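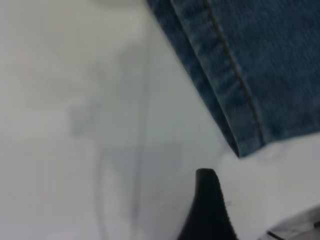
Wrist view, denim on the white table, finger just short of the hem corner.

Notebook, August. Open day.

Doors at 10:00, first visitors at 9:40, which tells you what the sign on the road is worth. I was on the folding cell until lunch and on the "ask us anything" stool after that. Writing this up while I still remember which things went wrong and which only looked wrong.

Setup as left the night before: one arm, soft black fingers, wrist camera feeding the big monitor so the crowd could see what the arm sees. The plan called for the monitor to show the overhead view. The overhead view makes the arm look competent. The wrist view makes it look like a nearsighted person hunting for a contact lens. We went with the wrist view after all, and I was outvoted, and I will admit in writing that people liked it better. They crowded up to the screen and told the arm where to go. One man said "left, left, left" for most of a cycle. The arm has no microphone.

Task for the day was the simple one: find a corner of the denim, pinch the hem, lift, lay it over. We picked denim because it holds still. The dish towels from the Karkow trials slump if you look at them, and I didn't want to spend a whole day apologizing for a towel. Denim has its own problem, namely that the hem is a lot stiffer and thicker than the cloth behind it, so a finger that arrives a hair low bumps the fold and shoves the whole piece away. A finger that arrives high lands on the twill and gets nothing. There's a good spot in between and it isn't a big one.

The tan stitching helps more than I expected. On plain cloth the corner finder has to work from the outline alone, and the outline goes soft as soon as the table isn't lit well. With jeans there's a nice contrasting line running along beside the edge, and the finder hangs on to it. Someone from Egger asked if that was cheating. I said the people who sew jeans started it.

Focus: still bad on the far side of the view. The cloth side is crisp enough to make out the weave and the other half of the table is soup. This is the lens we have. I'd told everyone it would be swapped before the open day and it was not swapped before the open day. Effect on the task is small when the cloth is in the sharp half, and large when it isn't. By midmorning I was placing the denim on the good side every time and acting casual about it. A girl of maybe ten caught me and asked why I always put it there. Best question of the morning. I let her put it wherever she wanted for the next run, she put it in the soup, and the arm went down with great confidence and pinched air.

Count for the log: 21 public runs before lunch. 5 of them misses. Of those, 2 were pinched air (including the one above, which I consider educational), 2 were the finger bumping the hem and pushing the cloth off, and the last one was me leaning on the stop button while explaining the stop button. I'm logging that as a miss because the form has no box for it.

I'd call that a decent morning. It is also worse than what we get on a quiet afternoon with the blinds down, and I think I know where the difference went. Three suspects, in the order I believe them:

Light. The roll-up door was open for the visitors and the table brightness drifted all morning. Nobody had rerun the exposure setting since the blinds-down session, nobody being me.

Table. People lean. The bench is bolted to the floor, and the rail around it is bolted to the bench, a decision somebody made before my time. Lean on the rail, move the bench. It isn't much, but the good spot on the hem isn't much either.

Cloth. Same piece all morning, picked up by the same corner, over and over. By the end the corner had a memory. It had started to curl up toward the finger, which made the late runs easier and so flatters the numbers. Should have rotated corners.

Afternoon, stool duty. Questions I got, not in order. Can it do fitted sheets. (No. Neither can I.) How much does it cost. (I gave the answer I was told to give.) Will it take my job, from a man who turned out to be a retired roofer. Can it iron. Why is it so slow. That last one came up constantly, and I never found a good answer. We run at demo speed because of the rail, the visitors and the small hands that come over the rail, and when you say "we slowed it down for safety" they nod at you the way you'd nod at somebody describing the fish. Next year I want one fast run behind the clear shield, on the hour, announced. People would wait for it. They waited for the coffee.

The Prodell visitors came through in the middle of the afternoon and stayed longer than anyone. They do workwear rental and they care about exactly one thing, hems, so we got on fine. They wanted to know whether the finger marks the cloth. I said not that I'd seen, and then all of us bent over the denim looking for marks. Found wear along the ridge of the fold, paler than the rest, and had a long discussion about whether the arm did it. My view is that it's just old denim. I can't prove it because we took no picture of the piece when it was new to us. Putting that on the list. They also asked about wet cloth, and I said we hadn't tried it, and one of them wrote that down and underlined it, which I could see upside down.

The Bulus arm in the next bay drew more people all day. It hands out wrapped candy. I have nothing to say about it that would sound gracious. Its queue did block our door twice and I'd like it on the other wall next time.

Fingers held up. I checked the rubber at close and found lint, no tears. Wiped them down. The edge is picking up fuzz from the denim and I'd rather clean between blocks of runs than once at the end, in case grip changes as it builds up. No evidence either way yet.

To do, for whoever opens this next:

Rerun exposure with the door open, then again with it shut, and save both.
Lens. Please.
New piece of denim, photographed before anybody touches it, corners marked on the back in chalk.
Unbolt the rail from the bench. Stand it on its own feet.
Try one damp run before Prodell calls. Put a towel under the table first.
Add a box to the form for operator leaning on the stop.

Power off at 5:15. The blinds are down again and the denim is in the left drawer, folded by me. The hem's crooked.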